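Brindier progress report, May
To: Baiba Rimkutė, Mathur household fund
From: Liis Dzene, Elwood

Hi Baiba,

You asked me last time to write these the way I talk on the phone, so you've brought this on yourself. The formal spreadsheet is in the shared folder as usual (Laurențiu filled in the spending tab, I only touched the one column and I think I put it back the way it was). What follows is what we did, what went well, what didn't, and what I'd like to do with the rest of the year.

The question you're paying us to answer is still the same one: can a robot arm tidy an ordinary bathroom well enough that a care home or a small hotel would want it? My short answer for May is no, but I can now tell you much more exactly why, and a couple of the reasons are fixable before fall.

Where we are

We finished the big simulation round. That's 2,000 runs of the pick-up-and-put-away chore, all in the simulated bathroom, with the one-arm setup and the same control software throughout. A run counts as good only if the thing gets picked up, carried, and set down in the right spot without being dropped or shoved onto the floor. By that rule we had 228 good ones.

I know that looks thin. I stared at it for a while myself! But remember that the winter version couldn't grip anything lying on a smooth surface at all unless Ecaterina placed it by hand in a friendly position first, and this time nothing was placed by hand. The small stuff was put down by a random placer, on the lid, on top of the tank, wherever, turned any which way. It's a far meaner test and it's much closer to what people's bathrooms are like. My own toilet tank currently has a hair clip, two batteries and a library card on it.

The object library is up to 97 items. Horațiu did most of that and I'd like it on record that he did it in between two other jobs. We've got soft things, round things, hooky things, things that roll, and a good number of plain odd ones. The odd ones were my idea. Medonitz (the guesthouse where we're hoping to try the real arm, more on them below) told us that what their cleaners find in bathrooms has very little to do with bathrooms. Watches, dog gear, tools, toys. So we stopped building a tidy little set of soap dishes and started throwing in anything a person could carry into the room and forget.

What went wrong, mostly

Ecaterina went through the failed runs and sorted them into seven kinds. I won't give you all of them (they're in her notes, with names like "the sneeze"), but these are the ones that matter for the money.

First, flat hard things on a slick lid. The arm comes down nicely, it lines up nicely, and then the fingers close and the object scoots out sideways. A person would put a fingertip on top and drag it to the edge. Our arm doesn't have that trick. It only knows how to pinch. We've started writing a drag-to-the-edge move, and the early version works on cards and thin boxes and is hopeless on anything with a knob sticking out, because it hooks on the knob and the whole thing spins.

Second, rolls. A paper roll lying on its side is a nasty object. It's light, it moves when you breathe on it, and when it sits near an edge the safest place to grab it is often the one the arm can't reach without bending around the tank. We lost a lot of runs to rolls. Horațiu suggested going in through the core with one finger, and it's a lovely idea that needs a better guess at where the core is pointing than we have at the moment.

Third, things next to other things. When there's only one item out, the system does noticeably better. Put several on the tank together and it gets timid, or it goes for the right one and nudges its neighbor over. I'd assumed this would be a vision problem and spent the first part of the month chasing it as a vision problem. Wrong! The vision was fine in nearly every case I checked. It's the planning. The arm picks a path for the fingers and forgets that the wrist is wider than the fingers. That one's on me and I've already rewritten it once.

And then shiny round things with faces, by which I mean clocks, gauges, dials. The software that guesses which way an object is facing uses the markings, and it gets completely turned around when it sees them from an angle it hasn't met before. It'll decide a dial is upside down, plan a grip for an upside-down dial, and come at it from the wrong side with total confidence. The stubby bits around the rim make this worse, because those are what you'd like to grab and they're also what gets in the way.

The toilet itself is the other half of the story. When we started this I thought of it as furniture, just a white lump to put things on. It's really a pretty awful workbench. There's a tall part right behind a low part, both curved or overhanging somewhere, both the same color, and the arm has to reach over one to get to the other. We've moved the robot base to several places and each spot is good for one half of the toilet and bad for the other half. Laurențiu has asked whether a real installation would go on a rail. I've asked Laurențiu who's paying for the rail.

These are from the May round, stopwatch on the lid first, then the busier tank top, then the dial up close.

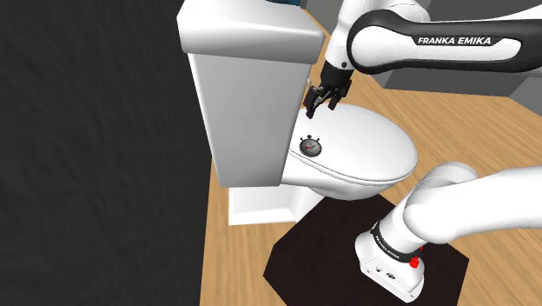
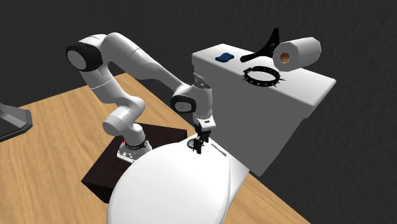
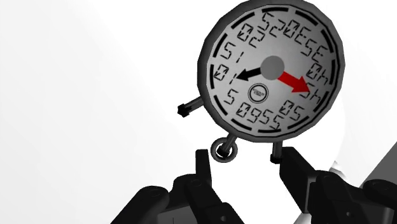 Now for Medonitz. They're still keen, and they've offered us the ground floor bathroom at the back during their quiet stretch. The owner asked me straight out if it would save her cleaners any time. I told her that this year it'll cost them time, since one of them would have to stand there while it worked and put things right afterward. She said fine, as long as it doesn't scratch the lid. So I've added a rule to the software that caps how hard the fingers may press downward, and it's already turned some of our grabs into misses. I'd still keep it in. I'd much sooner have a slow polite machine in somebody's guesthouse than a quick one that leaves marks.

You asked in your last note whether we should drop tidying and go straight to scrubbing, as that's the job people hate. I do see the appeal. But you can't scrub a surface with somebody's belongings on it, so whichever way we come at it, the clearing has to happen first, and either the robot does it or a person does. If a person has to walk in and clear everything, they've already done the annoying part of going in there, and I suspect they'd just grab the brush while they're at it. Ecaterina disagrees with me on this, by the way. She thinks people would happily clear a shelf and walk off if it meant skipping the bowl. We've had this argument over lunch enough times that I think we should just ask the cleaners at Medonitz, and I've put it on the list for the visit.

What I'd like to do next

Finish the drag-to-the-edge move and get it to cope with knobs and stems. This is first because it touches so many of the failed runs.

Rerun the whole round with the new planning code and nothing else changed, so we can see what that fix is worth by itself. I'm a bit strict about this. Horațiu would like to change five things and see if the number goes up, and it probably would, and then we'd have no idea which of them did it.

Give the facing-direction software a lot more practice on dials from awkward angles. Cheap to do, mostly computer time overnight.

Leave the core-grab for paper rolls until later in the summer. I love it, but it can wait.

Start on the real bathroom only once the simulated arm can clear a single hard object off the lid more often than it fails. I don't want to haul equipment to Medonitz to learn something we could have found out at a desk. If we aren't there when their quiet stretch starts, I'd ask you to let us use the visit just for measuring the room and talking to the staff, and push the arm itself to the next one.

On money, we're a little under on equipment and a little over on computing, and Laurențiu says the two nearly cancel out. I'd like your okay to move the leftover equipment money across. If the rules on your side make that a pain, tell me and we'll slow down the overnight runs.

One more thing, and it's a small ask. Your colleague wanted a sentence for the newsletter saying when a bathroom robot will be ready for homes. Could we please not give a date? I'm happy to say that it can pick up and put away some everyday things in a simulated bathroom and that it fails a good deal more than it succeeds. If that's too gloomy for the newsletter, then maybe they could hold off until after we've tried the real room.

I'm at my desk most mornings before ten if you want to go over any of this, and Ecaterina can walk you through her failure notes whenever you like (do ask her about the sneeze).

Liis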